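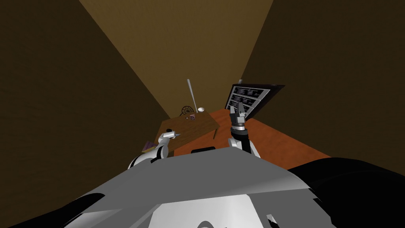 Search planning pages Enter a keyword Go

Buying a two-armed robot: planning and budget FAQ
September
By Milagros Troncoso

These are the questions that come up when a lab, a school shop or a small company writes to us at Grendari about getting its first two-armed robot. I love these emails. People are usually much closer to being ready than they think, and most of the work is on paper and on a computer you may already own. Itsuki Oshima went over the money parts and Povilas Vītola rewrote my answer about floors, which was wrong.

Where do we start if we have no equipment at all?

With one job, written down in plain words. "Pick up the bowl, set it on the other table" is a great start. "Explore manipulation" will get you a quote for everything in the catalog. Once you have the job, build the room in simulation and put the robot in it before anybody calls a dealer. Our groups use Grultora for this, and a rough room takes an afternoon: walls, a floor, a table, a few things to reach for. It can look plain. The sizes have to be right and the colors can be anything you like.

How long should we stay in simulation before we order?

Our own rule is seven weeks, counted from the first time the arms move on command. Some groups get bored at week three and some want to keep going forever (hi, Asuka!). Seven gives you time to find out that the table is too far away, fix it, and find out that now it's too close. Every one of those discoveries is free on a screen and pretty expensive on a loading dock.

Do we really need two arms?

Maybe not! Go through your list of jobs and mark the ones where something has to be held still while something else happens to it. If nothing is marked, one arm on a good stand will make you very happy and leave money for a second gripper. If half the list is marked, get two. The middle is where people struggle, and my advice there is to run the marked jobs in simulation with one arm switched off and see how annoyed you get.

What should the first budget have in it besides the robot?

More lines than you'd guess. The worksheet Itsuki hands out has 57 of them, and plenty will be zero for you. The ones first-time buyers leave off most often:

Delivery to the room itself, past the curb and up the elevator
A power circuit that isn't shared with the kiln or the coffee machine
Spare fingertips
A second computer, so one person can train while another one drives
The table, the chair and whatever else the robot is supposed to work around
Staff hours for setup
Storage for recordings, which fill up faster than anyone expects

Put the staff hours in even if your people are already on salary. When the person who approves the budget sees them, the rest of the plan starts to make sense.

Why do you keep telling us to look through the robot's head camera?

It changes what you buy. From across the room, everything seems within easy reach. From the head, looking down and forward, you have the chest filling the bottom of the view, and the arms coming up on both sides, and all of a sudden the useful part of the table is a good deal smaller than you drew it. Groups have dropped a big bench from their order after ten minutes with that view, and others have added a wrist camera they'd been planning to skip. Do it early.

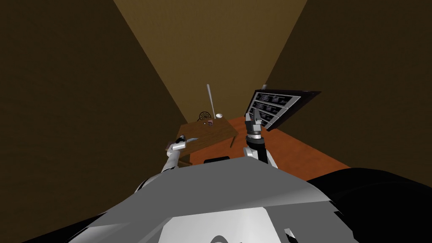

Save a few of those views as you go and keep them with the plan. Write on each one what you were trying to do and what got in the way: the screen, the shoulder, the table leg. When two models are close in price, that little stack settles the argument better than a spec sheet does.

Which gripper should we budget for?

A simple two-finger gripper on each arm is where I'd start. It handles bowls, small boxes and most tool handles, and it's easy to fix. Hands with lots of joints are wonderful and I could talk about them all day, but they bring their own cables, their own software and their own repair line in the budget. If your job list has thin things on it, such as knives or rulers lying flat on a table, test those first. Flat and thin is hard, and you may want a different fingertip set, which costs a lot less than a different hand.

How big does the room have to be?

Measure the full reach of both arms, then add space for a person to walk behind the robot without turning sideways. Povilas wants me to say that the floor matters more than the walls. A robot on a wheeled base wants a level floor with no door strip in the way, and a robot on a fixed base wants to know what the floor can hold. Ask your building people for the load rating in writing. It can take them a month to find it, so ask now.

Also check the doorway. Our Clamard came in a crate 104 centimeters wide and we had a very lively morning with the door frame.

Our simulated room is much simpler than the real one. Is that a problem?

For planning, no. You're checking reach, height, spacing and what the cameras can see, and a plain table in a plain brown room tells you all of that. For training a robot to work on its own, you'll want more variety later: different lighting, clutter, tables turned at odd angles. Put that under year two. Tetsuya Noguchi's group spent their whole first month modeling a bookcase with every book in it, and it's gorgeous, and the robot has never gone near it.

Should we buy new, used or rent?

Renting is great if your project has an end date. Used is great if somebody on your team enjoys fixing things and the maker still sells joints for that model (call and ask before you pay). New is easiest on your nerves. Ogura, the dealer we use, will hold a quote for nine weeks, and it's worth asking any dealer for the same. School purchasing offices move at their own speed and a quote that runs out in the middle of it means starting over.

What goes wrong with the money most often?

Spending all of it in year one. Grippers wear, cables get pinched, somebody wants a second camera by spring. Keep a repair line for each year you plan to run the robot, and don't let it get folded into "supplies."

The other one is paying for a service plan before knowing how much you'll use the robot. See if the dealer will let you add it after the first few months. Many will.

Can one person run this whole process?

Yes, I've seen it done and done well. It goes better with two, one for the room and the paperwork and one for the simulation, trading notes often. The simulation person finds out the table should be lower, the paperwork person finds out the table has already been ordered, and it's nice if they talk before it ships.

Can we see your worksheet and sample room?

Please do! Write to the planning desk and we'll send both. The room file opens in Grultora and you can swap in your own table size right away. If you change the robot model, check the shoulder height first, since the base stand in our file is set for the Clamard. And if you find a line missing from the worksheet, tell Itsuki. He adds them every fall.

Related pages
Writing a one-page job list for your robot
Power, floors and doorways: a checklist
Wrist cameras, yes or no?
Getting started with Grultora rooms
Asuka Koyama on her first year with two arms
What to ask a dealer about spare parts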